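Wrist-only policies and the "blank wall" result: does anyone buy it?
Started by Sneha Vishwakarma, Jun 19, 2019
14 replies | 31 shares

sneha_v
I've been reading the Stirach write-up on wrist-only grasping and I'm stuck on their main claim. They say a policy that sees nothing except the wrist camera can recover when the target leaves view, and that it does this by "learning where the table is." Success after losing the target is given as 20 out of 31 trials. No baseline for a policy that just wiggles at random until something turns up.

My suspicion is that the recovery is mostly a scripted habit picked up from the demos. Whoever drove the arm probably backed off and swung the same way each time. If that's so, "learning where the table is" is a very generous name for it.

pultel_bench
I don't think that's fair to them. They did shuffle the start poses. If the policy had only one canned swing, it would fail from half of those poses.

sneha_v
Shuffled within what range, though? I read the section twice and couldn't find it. If every start pose has the wall on the same side, you can shuffle all day and the same swing works.

torque_mope
Came in to say what sneha_v said. Also, 31 trials. Come on. You could flip four of those and the headline changes.

yjoly
Yannick Joly here. I didn't work on the Stirach thing but I tried the same recipe on our Mikar setup, so I can at least talk about what the inputs look like. I went through our episodes by hand and tagged every point where the wrist view had no target in it. There were a lot more of those than I expected. I'm putting one up so we're arguing over something concrete.

How I'd go at it, in order:

1. Pull the views where the gripper is open, nothing is between the fingers and the target can't be seen. Ours tend to be mostly wall. What you get in these is the gripper itself, a big plain panel, a seam if you're lucky and a slanted strip of table. In the one I'm posting there's also part of a sheet of paper down in the corner with a pinkish-red smudge on it, and that's all the color you get.
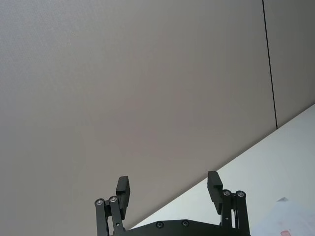 2. Ask what the policy could possibly be using. There's the long diagonal where the white table meets the grey wall, and there's the dark seam coming down to meet it on the right. Those two lines tell you a fair amount about how the wrist is tilted. So I don't find "it learned where the table is" crazy. A net could get there from the table edge alone.

3. Then take those cues away and see what breaks. We masked the table edge in 20 held-out episodes. Recovery got worse in 7 of them. In the other 13 it did the same thing as before.

I'll let people fight about step 3.

sneha_v
Thank you for posting it. I'd say step 3 is on my side. If hiding the one useful line changes nothing in 13 out of 20, then most of the time it isn't using the line.

yjoly
Or it's using the seam. I only masked the table edge.

sneha_v
Then mask the seam too.

yjoly
I will. It's fiddly, the seam moves around a lot more between views and my masking script was written in a hurry.

torque_mope
What about the paper? You've got a nearly colorless view with one reddish spot in the corner. If I were a lazy network I'd grab that spot and never look at anything else. If that sheet stays put through the episodes, you've handed it a landmark.

yjoly
Fair hit. The sheet got moved between sessions but I can't swear it moved within one. I'll check the session notes.

pultel_bench
That one worries me more than the canned swing does. We had a run at Pultel where everything looked wonderful until somebody wiped down the bench and threw out a sticky note. Success went through the floor the next morning.

gray_panel
Disagree with the whole direction here. You're all treating "it uses a landmark" as cheating. People find things on a table by using landmarks. If the policy picks up a corner, a seam or a bit of paper and swings back to the workspace from that, I'd call it recovery. The claim in the write-up is that it recovers. It recovers.

sneha_v
The claim in the write-up is that it recovers on a new table. Read the last page. They say the behavior "should carry over" and then test it on the same bench with a different cup. If it's leaning on one sheet of paper, it won't carry over to anything.

gray_panel
"Should" is doing normal work in that sentence. It's a future-work paragraph.

sneha_v
It's in the abstract as well.

gray_panel
Okay, I missed that. That's worse.

mikebuilds_arms
Question from someone who mostly fixes the hardware. Why does nobody count the gripper as a cue? In yjoly's picture the fingers and the bolts take up a good part of the bottom of the view, and they sit in the same place whenever the fingers are at the same opening. The net can read the opening straight off the pads. So "open and empty" is probably the easiest state in the whole set to recognize. Then all it has to learn is: open, empty, no target, do the swing.

sneha_v
Yes! That's what I was trying to get at in the first post and you said it better. It doesn't need to know where the table is. It needs to know that it's open and seeing nothing, and then play back what the operator did.

yjoly
I could crop the gripper out. But then I'm changing the input so much that a failure won't tell you anything. It might just be confused by the missing fingers.

mikebuilds_arms
Paint new pads on instead? Or put different pads on for real. We have a spare set in lighter plastic and swapping them is a 20 minute job.

yjoly
Swapping for real is cleaner. Would need new episodes though. I could probably get 100 done in July if the arm is free, which it usually isn't.

torque_mope
Whatever you do, write down the start poses this time and put the wall on the other side for half of them. That one change would settle the canned swing argument faster than any masking.

pultel_bench
Agree with torque_mope. And run the random wiggle baseline. I'd bet it gets further than people here would like.

yousafzai_lab_temp
We did a small version of that at Yousafzai. Random search with a height limit got the target back in view in a bit under half of the trials. I don't have permission to post the numbers, so take it for what it's worth.

sneha_v
Not much without numbers, but if it's anywhere close to half, then 20 out of 31 stops looking like a result and starts looking like a slightly better wiggle.

gray_panel
Different arm, different table, different camera. You can't compare them like that and you'd be the first to complain if Stirach did.

sneha_v
True. I'd complain. I still want the baseline.

yjoly
Update: session notes say the paper was left alone for all of session two, and the view I posted is from session two. So torque_mope's worry stands. I'm redoing the masked runs with session two thrown out, then the seam. Will post in this thread when there's something to show.

Contact the moderators | Copyright 2019, thread contents belong to their posters | Back to top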